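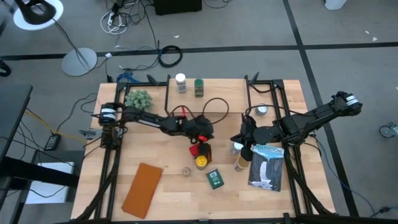 Small containers are the part of a household that people sort least and own most of. In the homes we visited in Redville, spice jars, tins, cups and packets made up the larger share of what was kept within arm's reach of the place where food was prepared, yet they were rarely mentioned when residents were asked to describe how the kitchen was organized. A jar with a yellow lid stands near the middle of the tabletop in Figure 1, while two others, one with a white lid and one with a dark green lid, are at the back edge beside each other. Lid color turned out to matter a good deal in our interviews. Residents looked for a lid first and read a label second, and several of them could not say what the label on a jar they used every day looked like.

Figure 1. Small containers and other household items on a light wooden tabletop.

Home Life Studies > Articles > Storage and Everyday Objects
Filed under: Kitchens, Sorting, Domestic Work
Print this article | E-mail this article

3.2 Mixed surfaces

We use the term mixed surface for any table, counter or shelf on which food containers are kept together with things that have no part in cooking. The term comes from Atanasov's earlier notes on the Javberg apartments, where it was used only for windowsills. We have widened it here. A tabletop that holds spice jars, a book and an artificial succulent is a mixed surface in our sense, and so is a counter with a sugar bowl and a stack of mail.

Across the full survey we recorded 2545 objects on mixed surfaces. Of these, 243 could not be given a single category by the two coders working separately. Most of the disagreements were over small tins and cups. A round tin with a lid may hold tea, sewing pins or lip balm, and from a short distance there is often no way to tell. Cups were a similar case. One coder tended to place any cup under drinking, and the other placed it under storage if it stood close to jars. We settled these cases by asking the resident. Where the resident was not sure either - this happened more often than we expected - the object was entered as unassigned and left out of the counts in Section 4.

Flat items gave a different kind of trouble. Cards and packets lying on a surface were easy to miss during a walk-through and were sometimes noticed only when the sheet was checked against the photographs. Packets were also the items most likely to be moved between our first and second visits. Residents in the Rajput building told us that they left packets out to remind themselves of something, usually a thing to buy, and that once it had been bought the packet was thrown away. We did not code for reminders in the first round. We added the code in December, after the Redville visits were finished, so the figures for that site are lower than they should be.

3.3 Back edge and center

Position on the surface was recorded in three bands: back, center and front. The back band was the most stable. Objects placed along a back edge tended to be there again on the second visit, and decorative items such as plants were almost always in this band or in a corner. Jars in the back band stood upright and were often in pairs. Residents described them as put away, even though they were in plain view and no cupboard or rack was involved.

The center band changed most. A jar in the center was described as being out, in use, or waiting to be put back. The same jar could be described both ways by two members of one household, and in the Natiretti homes this was a regular source of small arguments. One resident had asked her son to put the jars away and found them lined up at the rear of the table. He regarded the job as finished.

We do not think either of them was wrong. Putting away, as our residents used the words, covers at least two actions. The first is returning an object to a closed place. The second is moving it out of the way of the next activity, which on a table usually means pushing it back. Our original coding sheet allowed only for the first, and under that sheet most of the tidying we observed would have been entered as no change. The revised sheet records the starting band and the ending band for each object and leaves the word tidy out altogether.

Books were the exception to most of what is said above. They turned up in all bands and were moved as a block, together with whatever had been set on top of them. We return to books in Section 5.

Correspondence on this section should be sent to Gorazd Atanasov.

Print this article | E-mail this article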